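How to clear a small work table before you start a job

When I began to repair clocks and radios at home in Kollmont, I lost more time searching for parts than repairing. My neighbour Gebhard Schwaiger showed me his method, and I have kept it for all my work since then. You need a table, one shallow tray and a cloth. 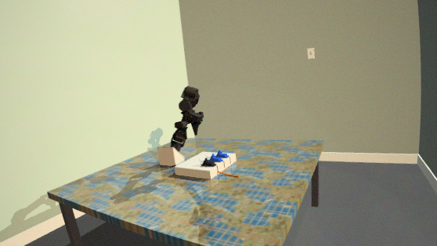
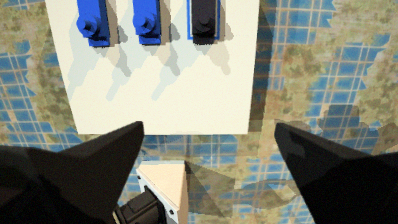 Step 1. Take everything off the table. Put it on the floor or on a chair. Do not sort anything yet, you will only get tired.

Step 2. Wipe the surface with a damp cloth and let it dry. My table top is 700 mm deep, and the back part is where the dust stays, so I begin there.

Step 3. Decide which hand you use most. The tray goes on this side, close to the front. The lamp goes on the other side — otherwise your own hand makes a shadow on the work.

Step 4. Put back only the things for the present job. For a clock this is two screwdrivers, tweezers and a soft brush. The rest goes in a drawer, also the things you "might need".

Step 5. Lay the screws in the tray in the order you remove them, from left to right. If there are many, write the order on a strip of paper and put it under them.

Step 6. Keep a free space in front of you, as wide as your two hands.

In the evening I empty the tray completely, even when the job is not finished. The parts go in a small box with a label — in October I had four such boxes, and I could continue each job without any searching.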